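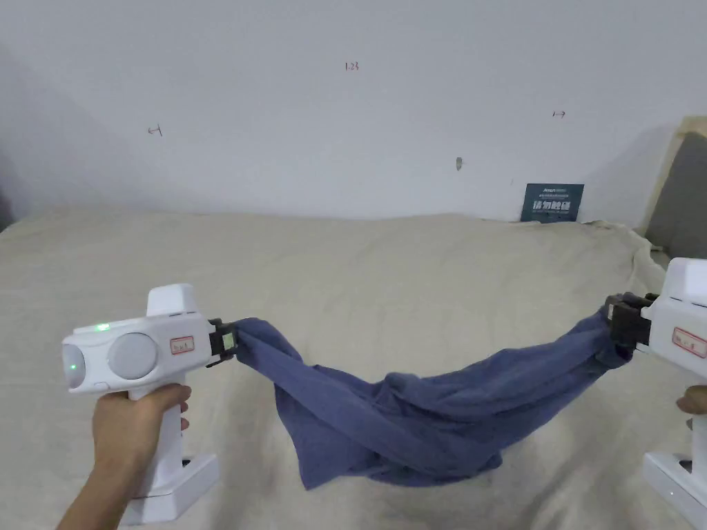 Section 5: Dressing the Bed, and Folding Laundry on It

By this point the frame is standing, the headboard is bolted on, and the leftover washers are in a bag you will throw away next Tuesday and need the day after. Section 5 covers the sheet, the headboard, and the folding of shirts. We were told that a bed manual doesn't need a part about shirts. Our support line disagrees.

5.1 Before you start

Let the mattress rest flat for 11 hours after unpacking. Check that both headboard brackets (part 1778) are tight. If the headboard knocks against the wall when you sit down, they are loose, whatever the person who tightened them says.

5.2 Putting on the fitted sheet

1. Find the tag. It goes at the foot end, left corner. If somebody has cut the tag off, the longer side of the sheet runs from head to foot, and you have an even chance of picking it correctly the first time.
2. Hook the two corners at the headboard first. The gap there is narrow and gets narrower once the rest of the sheet is pulling on it.
3. Pull the sheet toward the foot and hook the remaining corners.
4. Run a flat hand from the middle out to each side. 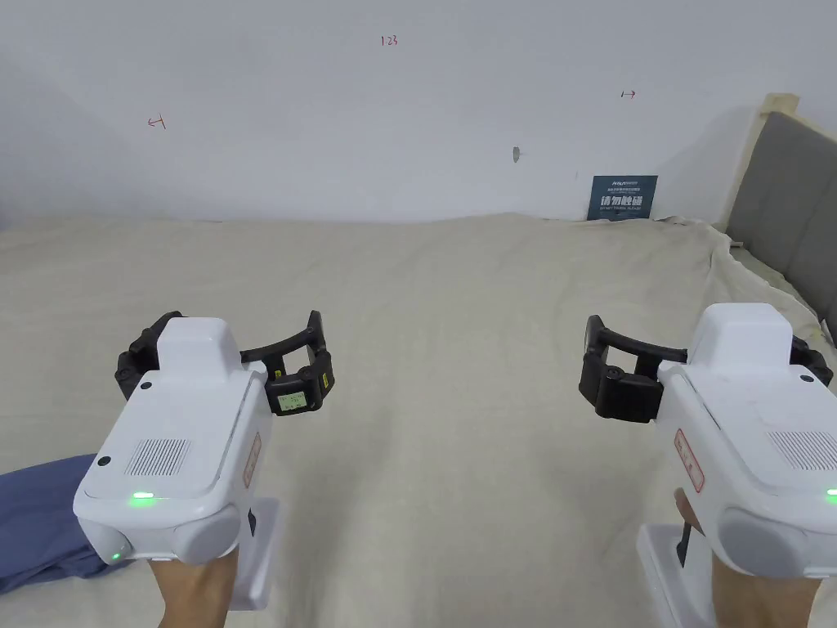

Fig. 5-1. Beige sheet on the bed, white wall behind.

5. Tuck any slack under the mattress on the headboard side. Use your fingertips. A kitchen spatula also works, and several customers have written in to say so with more pride than we expected.

Note: Shallow creases are normal in a new sheet. They relax after a wash or two. Ironing a fitted sheet while it is on the bed is covered under "Things Not Covered by the Warranty."

5.3 Living with the headboard

The gray panels are padded for leaning. Vacuum along the seams once a month with the soft brush, working from the top down. Blot spills with a damp cloth and keep water off the wooden frame.

CAUTION: The frame is rated for 300 pounds at the edge. The headboard is not rated for sitting on top of at all.

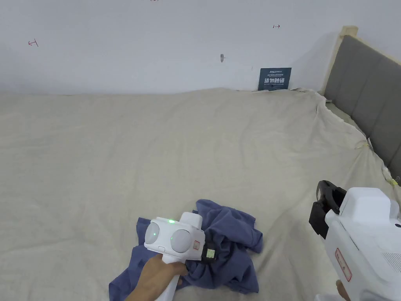 If you are moving the bed to another room, take the headboard off first and carry it upright. It will fit through a doorway 56 inches wide without complaint. You don't have a doorway 56 inches wide, so turn it sideways and go slowly around the corner posts.

5.4 Folding a T-shirt on the bed

A made bed is the biggest table most people own. The method below was supplied by Bok-nam Yeon, who wrote the Galbraith edition of this guide and has firm views on sleeves.

1. Take hold of the shirt at both ends and lift it clear of the mattress.
2. Pull gently until the twists come out. If it still sags in a lump, put it down, find the shoulders, and start again.
3. Lay it face down and smooth it toward the hem.
4. Fold one side in to the middle, sleeve back on itself. Repeat on the other side.
5. Fold the bottom up to the collar – twice for a drawer, once if you are in a hurry.

Note: Dark shirts can leave color on pale sheets while they are damp. Dry them completely first.
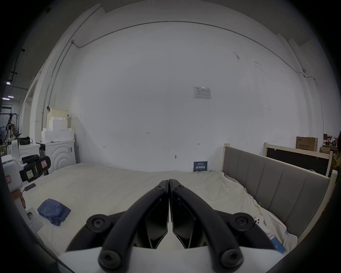
Small things left on the mattress will find their way under the shirt and be folded into it. Phones and remotes are the usual losses. Move them to the nightstand before step 1, or check the stack when it starts to ring.

CAUTION: Don't pile finished laundry against the headboard for storage. It slides, usually at 3 a.m.

5.5 If something is off

Sheet pops off one corner: the sheet is turned the wrong way. See 5.2, step 1.
Headboard creaks: tighten both 1778 brackets a quarter turn.
Shirt looks worse than before: see 5.4, step 2, or hang it up.

For spare brackets, contact Flomari parts and have your order number ready. Sheets are sold separately.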